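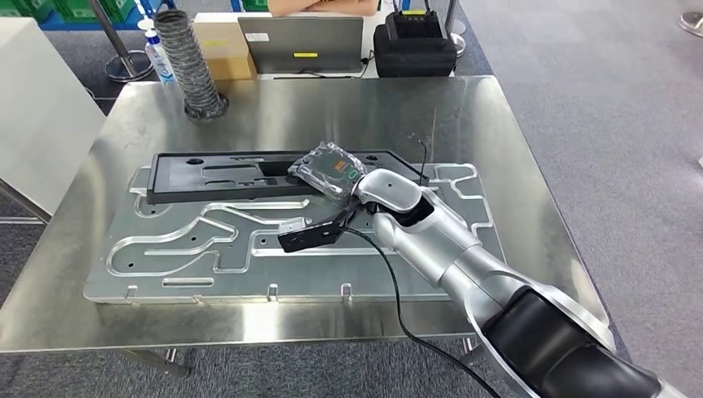

Kiros Teshome

FOR IMMEDIATE RELEASE

Sirkance Opens Prova, a Teaching Service for Robot Arms, to Small Manufacturers

Shops may now show a robot the job themselves, and may take as long as they like finding out how they do it

STAKHAM, 28 May 2024. Sirkance, which makes software for teaching robot arms by demonstration, has opened its Prova service to small manufacturers after a trial period that began last November. Prova lets a person who knows a job show it to an arm, either by taking hold of the arm and moving it or by driving it from a remote handset. No programming is asked of the customer. Patience is, and it is not included in the price.

The company has spent the spring on the kind of work its early customers keep bringing in: small parts, trays with a pocket for everything, metal plates full of channels, and items that arrive in clear plastic bags. Bags have taken up more of the engineering team's time than any other subject. A person picking up a bagged part pinches it, feels the plastic slide, shifts two fingers and carries on talking about lunch. A gripper has to be shown each of those things, apart from lunch.

"People come in and tell us the task is simple," said Kiros Teshome, who leads demonstrations at Sirkance and wrote this release, a fact he was asked to disclose. "Then I give them the handset and ask them to do it through the arm. They get very quiet. After a while they tell me there may be a few steps they left out."

How it works

A Prova job starts with a conversation and a bench. The customer sends in the real parts, along with whatever they travel in. A Sirkance operator then records the task with the customer's own worker alongside, and the two trade places until the worker is comfortable running the arm alone. Most jobs use both methods of teaching. Hand guiding suits the long moves, where the arm only has to get from one side of the table to the other without hitting anything the customer is fond of. The handset suits the last inch, where a human hand wrapped around the wrist tends to block the view of the very thing it is trying to show.

The standard package covers 600 demonstrations of a single task, recorded in sessions of 90 minutes. Longer sessions were tried. The recordings from the end of them showed an operator who wanted to go home, and the software learned that faithfully.

Failed attempts are kept. If the operator misses a pocket, backs up and tries again, the recovery goes into the training set along with the clean runs, marked so the two can be told apart. Customers often ask for these to be deleted, mainly when their supervisor is due to visit. Sirkance politely declines. An arm that has only ever seen things go well has no idea what to do with a part that lands crooked.

What the trial taught

The trial was run with Feyisa, a contract assembly shop that packs small components for other firms. Feyisa brought two tasks. One was moving parts from a tray to a plate. The other was described in the first meeting as "pretty much the same thing" and used up most of the winter.

The trouble was that the shop's best packers did not agree on how the second task was done. One turned the part before setting it down and another turned it after. Each believed the other had been doing it wrong for years. Recorded together, the two styles produced an arm that would begin to turn the part, reconsider, and hold it in the air. Prova now compares demonstrations as they are made and tells the operator when a new one departs from the rest. It does not say who is right. That feature was requested and turned down.

"It was a family argument, and we handed it to a robot," Teshome said. "We have since learned to have the argument first."

Price and availability

Prova is available now to shops with an arm of their own and to shops that would like to do the teaching at the Sirkance demonstration floor in Stakham. The package includes setup, recording, training and 3 return visits, to be used when the customer changes the tray. Customers are encouraged to mention that they have changed the tray.

A shop that supplies its own arm should have a firm table, steady light and a clear spot for the operator to stand. Cables should be given some slack and checked between sessions. Spectators are welcome as long as they stay back from the table and keep their advice until the end of a run.

Demonstrations may be booked through the Stakham office. Visitors should bring the part, the packaging, and the person who does the job today. Sending the manager in that person's place has been tried and makes for a very educational morning, chiefly for the manager.

About Sirkance

Sirkance builds tools for teaching robot arms by hand and by remote control. Its customers are small and midsize manufacturers with jobs that are easy to do and hard to explain. The company is based in Stakham.

Press contact

Kiros Teshome, Sirkance, Stakham. Please call in the afternoon. Mornings are for recording, and he will have both hands on the handset.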